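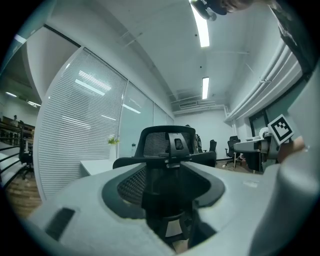

Narendra Upadhyay wrote in to say the Kutell hand grip had let go of a full cup with the status light still green, and asked why the guide calls green "safe". Fair question. We no longer do.

6.3 Grip drops its load (fault 398)

1. Let go of the trigger and keep your free hand clear of the fingers.
2. Switch off at the base. Fault 398 may clear by itself. Don't trust that.
3. Check both fingers for play. Tighten if loose.
4. Restart and close on the test block ten times. One slip is a fail.

Note: Larano claims 4000 cycles between checks. We check at 440.

Caution: The green light shows power only. It does not sense grip. Never hold a load over a person, whatever the light says.

If the fault returns, see section 6.5.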